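Shakuntala Maurya is talking before she has her coat off. Plenmont's women have just reached the semifinals of the regional rugby league cup for the first time, and their captain played all but the last few minutes of Sunday's win over Begay with a heavily strapped thumb.

"It looked worse than it was!" she says. "I could still pass. I just couldn't pass very well to my left, so I told everyone to stand on my right."

Begay led 16-6 at the break, and the Plenmont locker room was quiet until the front row started arguing about who had missed the tackle for the second try. Maurya let them go at it. "I love that about this group, they'll have it out and then they'll share a bag of orange slices," she says. "We came back out and our forwards just ran and ran. I have never been so happy to be behind a pack in my life."

Plenmont scored three tries in 22 minutes after that, two of them from short kicks near the line, a play the side had been practicing since December. Maurya scored the last one herself, chasing her own kick under the posts, and came off to a standing crowd of up to 200. Home games used to draw a few dozen.

She is 36 now, and came to the sport late, after years of field hockey. The semifinal against Clelline will be her 99th game for the club, and yes, she has done the math. Win it, and number 100 is the final.

"My mom has already told the whole street," she says, laughing. "So no pressure there."

Clelline beat Plenmont twice last season, both times by kicking long and pinning them in their own corners. Maurya thinks her back three are quicker to the ball this year (she names all of them, twice) and she wants them to run it back every chance they get. 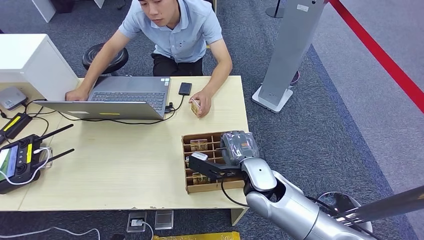
Stellix coach Begum, whose side lost to both semifinalists this season, reckons Clelline should still start as favorites, though not by much, and that the team that holds on to the ball in the first ten minutes will probably go through.

Maurya is fine with that. "Favorites, great, let them have it," she says. "We were behind at halftime in the last two rounds and I've never had more fun on a field."

The thumb should be out of its strapping by Thursday's practice.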